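Removing Set-In Stains from Cotton by Cold Soaking
Last revised 27th June

A soak procedure for coloured and white cotton where the stain has already been through at least one wash. Read the whole page before mixing anything.
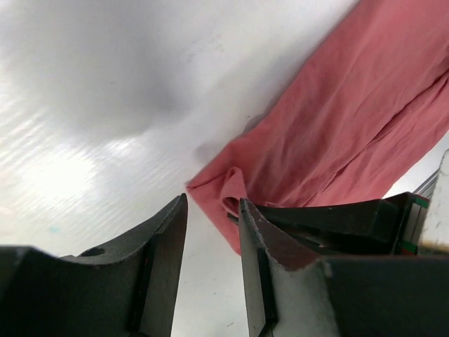
Scope

The method covers plain woven and knitted cotton: tea towels, pillowcases, T-shirts, work shirts, napkins, flannels. It can be used on cotton/polyester blends with no change to quantities. It is not suitable for wool, silk, leather trim, or anything with a metal zip or press studs that will sit in the solution. Viscose loses strength when wet and should be given the short soak only (see Timing).

Stains it deals with well: tea, coffee, red wine, fruit juice, grass, tomato, sweat, baby food, old yellowing along folds.

Stains it deals with poorly: engine oil, candle wax, permanent marker, rust, hair dye. Rust needs an acid treatment and the two must never be mixed in the same tub. Oil needs a pre-treatment, covered near the end.

What you need

Oxygen bleach powder (sodium percarbonate), plain, without added fragrance if you can get it
Ordinary laundry detergent, liquid
A plastic tub or bucket with a capacity of at least 16 litres
A measuring jug marked to 1000 mL
Kitchen scales
Rubber gloves
A white plate or a second weight for holding fabric under
An old white cloth for the colour test

Do not use a galvanised or aluminium bucket. Percarbonate reacts with bare metal, and the solution will be spent before it does anything to the stain. Enamel is acceptable if it has no chips.

Check the label on the powder. Products sold as "oxy" soakers vary a good deal in how much percarbonate they contain, and the rest is mostly washing soda. The quantities on this page assume a powder that is nearly all percarbonate. If yours is a blended soaker, follow the rate on the pack.

Step 1. Test for colourfastness

Dissolve half a teaspoon of powder in a cup of warm water. Wet an inside seam or hem with it, press the white cloth against the spot, and leave for ten minutes. Lift the cloth. Any colour on it means the dye is loose and the garment should not be soaked. Reds, dark greens and indigo are the usual offenders. Pastels seldom bleed but can fade, so let the test spot dry fully and compare it with the fabric beside it in daylight.

Test each colour of a print separately.

Step 2. Prepare the fabric

Shake the item out and brush off dried matter with the back of a knife. Turn out pockets. Undo buttons and unroll cuffs. Rinse under the cold tap from the wrong side of the cloth, so that the water pushes the stain back out the way it came in. Keep rinsing until the water runs clear.

For protein stains (blood, egg, milk) every step up to the end of Step 4 should be done cold. Heat fixes protein to the fibre.

Step 3. Mix the solution

Standard strength is one level tablespoon of powder to 1000 mL of water. For a half-full 16 litre tub, that is eight litres and eight tablespoons.

Percarbonate dissolves slowly in cold water. Put the powder in the jug first, add 500 mL of hot tap water, and stir until there is no grit on the bottom. Leave this concentrate open to the air. Never put it in a sealed bottle, as it gives off oxygen and the bottle can burst. Fill the tub with cold water to the required level, less the 500 mL already used, then pour in the concentrate and stir again. Add one teaspoon of detergent for the whole tub.

If the stain is protein, let the jug cool to room temperature before it goes in.

In hard water areas, add a tablespoon of washing soda to the tub before the concentrate. Stetholm and most of the bore-fed districts fall into this group. Rainwater tanks do not need it.

Step 4. Soak

Put the item in loosely and press it down until no air pockets remain. Fabric that floats will bleach unevenly and leave a tide line, which is harder to shift than the original mark. Weigh it down with the plate.

Do not crowd the tub. As a guide, eight litres will take 700 g of dry cotton. Anything more should be done in two lots, each with fresh solution.

Timing

Coloured cotton: two hours, checked at one hour
White cotton: six hours, or overnight
Viscose and viscose blends: 30 minutes
Elastic waistbands and stretch knits: one hour

The solution is active for six hours at most. After that the fabric is only sitting in washing soda. If the stain has lightened but not gone, tip the tub out and mix a new batch. Topping up old solution with more powder gives uneven results.

Step 5. Rinse and wash

Lift the item out, squeeze without wringing, and rinse in two changes of cold water. The slippery feel should be gone by the end of the second. If it isn't, rinse again.

Wash straight away on the normal cycle at the temperature given on the care label. Leave out fabric softener.

Step 6. Check before drying

Inspect the fabric damp, in daylight, from both sides. Do not use a tumble dryer or an iron until the stain has gone. Dry white items in full sun and coloured items inside out in the shade, or lay them flat on a clean pale surface where any transfer of dye will show.

Oil and grease pre-treatment

Soaking alone does very little to oil. Work undiluted dishwashing liquid into the dry mark with a fingertip, leave for 20 minutes, and rinse with water as hot as the label allows. Repeat until the fabric no longer looks darker over the mark when dry. Go to Step 2.

Collars with a long-standing yellow band usually need this treatment as well, the yellow being mostly body oil.

Faults and remedies

White powdery residue after drying: undissolved soaker or hard water scale. Rewash with half a cup of white vinegar in the rinse compartment. Rinse out all of the soak solution first.

Stain has turned brown: likely iron in the water or in the stain. Stop using percarbonate and treat as rust.

Pale patches: powder landed directly on wet cloth. There is no remedy short of redyeing.

Stain returns as it dries: residue wicking up from the core of the yarn. Common with towels and thick seams. Repeat the soak once at the same strength.

Fabric feels harsh: not enough rinsing. Run a rinse-only cycle.

Storage and disposal

Keep the powder dry and in its original tub with the lid on loosely. Damp powder cakes and loses strength. Powder that no longer fizzes in hot water should be thrown out.

Spent solution can go down the laundry sink with the cold tap running. Do not pour it on garden beds, as the sodium builds up in the soil. For septic systems, check with the tank supplier and avoid emptying several tubs on the same day.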